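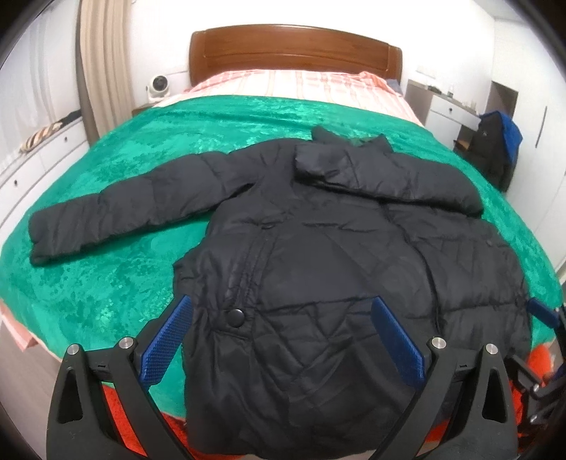 We are looking for people who live in Trorkdale and who would like to talk with us about the clothes they wear in the cold months. The study is called Lulia, and it asks how families decide to keep a thing, to repair it, or to give it away. You do not need to know anything about fashion. A black puffer jacket with creases along the stitching is as interesting for us as a coat from your grandmother, and we will ask the same questions for both: where did you get it, who wore it before you, what would make you stop wearing it.

The interview takes 93 minutes with a short break. It can be in your home or in our room on Oyelaran Street, second floor, please ring twice. Please choose 2 pieces of winter clothing before we meet. If we come to you, put them on a bed or a big table, so that we can look at the seams, the zipper and the lining together. 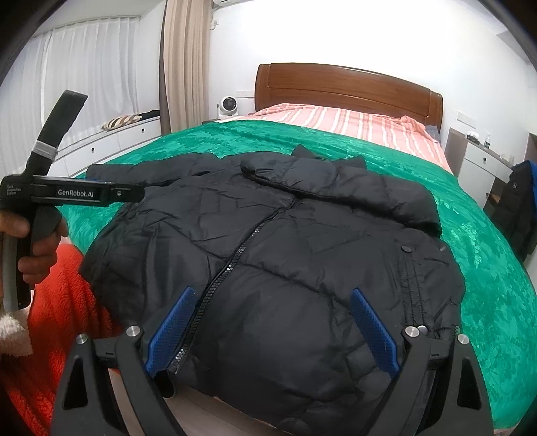 Clothing and Household Research Group, Trusancombe College

Who can take part: adults who have spent at least one winter in Trorkdale. We have 20 places. We would be very glad to hear from people who moved here from a warm country, and from people who sew or mend for others.

What you receive: a payment of 3000 points on the Trusancombe city card, which you can use on the bus and in the swimming hall. Bus tickets to the interview are paid separately, please keep them.

Interviews are in February, mostly in the late afternoon. We record only the voice, and your name will not be in the report. You may stop at any moment and you still receive the full payment.

To apply, write a few lines to Mahnaz Hassanpour at the front desk of the college, or come by on Tuesday between 4 and 6 p.m. Please tell us which languages you prefer to speak.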